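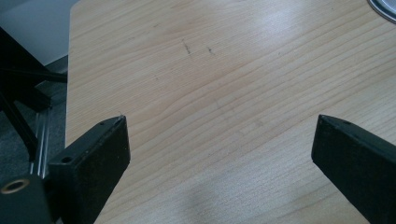 A reply to my last thread said to trim every second in which the gripper is open and holding nothing, and to stop asking. Fine, but then a regular on the same thread said to leave it all in. So I'm asking.

I teach pick-and-place by hand, walking a hand-held gripper over a table and letting Zimix turn the recordings into something the arm can copy. I have 74 takes so far. In a lot of them I dither over bare wood before committing, and the arm has learned to dither beautifully. Do I cut the dithering? And do I need to scrub the table? It has a couple of dark marks on it, and I'm starting to take them personally.
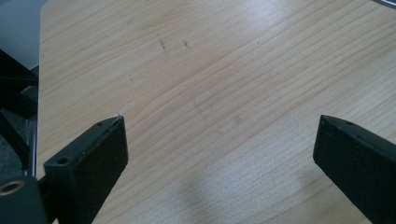 Fingers open, the two dark marks farther up the table.

Posted by Hestel, Thursday

Aino Kemppainen
Cut most of it, keep a little. The arm needs to see what an approach looks like from a distance, but it doesn't need to see you thinking. I leave around 2 seconds before the fingers head for the object. Then redo your worst takes -- you know which ones.

Don't scrub. If the marks are in every take, the thing to worry about is always putting the object in the same spot relative to them. Move the object around, and shift the table a bit between batches. Same goes for glare: record some takes with the lights changed.

flemunari_fan
just use remote control, way better

Aino Kemppainen
I did, for six weeks. I dithered there too, only with a joystick.

Hestel
Trimmed the first batch last night. The arm now goes straight for the object and misses it with real confidence. Moving the table next.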